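Liseuse, lampe ou fauteuil : mon avis sur le lutrin de lecture Ulley après un hiver de romans

par Tamunoemi Ogbonna
samedi 6 avril 2024

Temps de lecture : 8 minutes
94 partages · 3 commentaires

Je lis beaucoup et je lis mal. Je veux dire par là que je lis couchée, pliée, avec le cou tourné d'un côté, et que le soir j'ai des douleurs dans les poignets quand le livre est gros. Ma sœur m'a dit plusieurs fois d'acheter une liseuse. J'en ai eu une, je l'ai donnée. J'aime le papier, et j'aime surtout retrouver un passage parce que je me souviens qu'il était en bas d'une page de gauche.

En octobre, j'ai commencé une grande saga familiale en un seul volume, prêtée par la bibliothèque. Après deux soirées j'ai compris que je ne la finirais pas dans ces conditions. J'ai donc commandé le lutrin de lecture de la marque Ulley, le modèle de table, avec le plateau inclinable et les deux petites pinces pour tenir les pages. Je l'ai utilisé presque tous les jours depuis. Je n'ai pas reçu le produit gratuitement, et personne ne m'a demandé cet avis.

Le montage

Le lutrin arrive à plat. Il faut fixer le plateau sur le pied avec quatre vis, et ensuite placer les pinces dans leurs logements. La notice est en dessins seulement, ce qui m'arrange, car les notices traduites sont souvent pires que pas de notice. Un seul dessin m'a posé problème : celui qui montre le sens du rebord. Je l'ai monté à l'envers la première fois, et le livre glissait par-devant. J'ai recommencé.

Les vis tiennent bien. Je les ai resserrées une fois pendant l'hiver, pas plus.

Avec les livres de poche

Je commence par ce qui marche le moins bien. Un livre de poche neuf, avec un dos serré, ne veut pas rester ouvert. Les pinces l'y obligent, mais elles couvrent alors les deux ou trois premiers mots des dernières lignes. On peut les déplacer vers le coin de la page, seulement la page se soulève au milieu et la lumière fait un reflet. Pour un roman policier que je voulais lire vite, j'ai trouvé cela très agaçant : à chaque page, il faut lever la pince, tourner, remettre la pince. Au bout d'un chapitre j'ai enlevé le livre et je l'ai lu à la main, comme d'habitude.

Avec un poche déjà lu par dix personnes, c'est tout autre chose. Le dos est cassé, les pages restent sages, une seule pince suffit. Ceux qui fréquentent les bouquinistes seront donc mieux servis que ceux qui achètent les nouveautés.

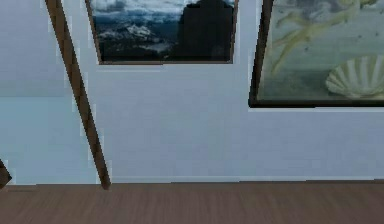

Avec les gros volumes

C'est pour eux que j'avais acheté le lutrin, et là je suis contente. La saga de la bibliothèque est restée posée pendant des semaines sans que le plateau descende d'un cran. Le rebord est assez profond pour une reliure épaisse. J'ai essayé aussi avec un dictionnaire, par curiosité, et le pied n'a pas bougé.

Il y a un moment délicat, qui est le début du livre, et un autre, qui est la fin. Quand presque toutes les pages sont du même côté, le volume penche et il faut mettre quelque chose sous la couverture la plus mince. J'utilise un carnet. Vers le milieu du livre, l'équilibre est parfait et on oublie l'objet, on ne pense plus qu'à l'histoire. J'ai lu ainsi toute la partie du mariage et de la faillite sans me rendre compte que la soupe avait refroidi.

Mes poignets vont mieux. Le cou aussi, mais moins que je l'espérais, car le lutrin impose de rester assise droite à une table, et je n'en ai pas toujours envie après une journée de travail.

L'inclinaison

Le plateau a plusieurs positions. Les deux plus verticales sont bonnes pour lire, la plus basse est bonne pour recopier des citations. Entre les deux, je n'ai pas trouvé d'usage. Le changement de position se fait avec une barre à l'arrière, qu'il faut soulever des deux mains. Avec un livre dessus, c'est impossible sans tout faire tomber. J'aurais préféré un bouton sur le côté, comme il y en avait sur l'ancien modèle Akinola que possédait ma tante et que l'on ne fabrique plus, à ma connaissance.

Avec les albums et la poésie

Les albums illustrés tiennent très bien, même les grands formats qui dépassent des deux côtés. Mon neveu, qui a huit ans, l'a adopté tout de suite pour ses bandes dessinées. Il mange en lisant, ce que je lui interdis et ce que je fais moi-même.

Pour la poésie, je ne sais pas quoi dire. Les recueils sont minces, le rebord les tient à peine, et surtout je lis les poèmes en marchant dans l'appartement. Ce n'est pas la faute du lutrin.

La comparaison avec le Bandale

Une collègue m'a prêté le sien, un Bandale pliant, pendant un week-end. Il est plus léger et il entre dans un sac. Les pinces sont recouvertes d'une matière souple qui ne marque pas le papier, alors que celles du Ulley laissent une petite trace sur les papiers fins. Pour des livres de bibliothèque, je mets maintenant un morceau de papier plié entre la pince et la page. Par contre, le Bandale recule quand on tourne les pages un peu fort, et il ne supporte pas la saga : il s'est refermé sur elle pendant le dîner.

Si vous lisez surtout dans le train ou au café, prenez le Bandale. Si vous lisez chez vous des livres qui pèsent, prenez le Ulley. Je n'ai pas essayé les modèles sur pied, que l'on place à côté du fauteuil. La librairie Indville en présente un dans son coin lecture, mais il y avait toujours quelqu'un d'assis.

Ce que j'aime moins

Le plateau prend la poussière dans les rainures. La barre arrière grince depuis le mois de février. Et l'objet n'a pas de place à lui : il est trop large pour l'étagère, trop laid pour rester sur la table quand on reçoit. Je le glisse derrière la porte de la cuisine.

J'ai aussi remarqué un effet plus étrange. Parce que le lutrin est là, avec le livre ouvert à la bonne page, je lis davantage le matin, pendant le café, par petits morceaux. Certains romans le supportent bien. D'autres non, et j'ai abandonné un livre que j'aurais peut-être aimé si je l'avais lu en longues soirées. Je vais lui redonner une chance cet été, dans un hamac, sans aucun accessoire.

Ma note

Pour les gros romans, les essais et les livres de cuisine : très bien. Pour les poches récents : passez votre chemin, ou attendez que les pinces soient améliorées. Je le garde, et j'ai déjà posé dessus le deuxième tome.

2 406 vues
3 commentaires · Partager cet article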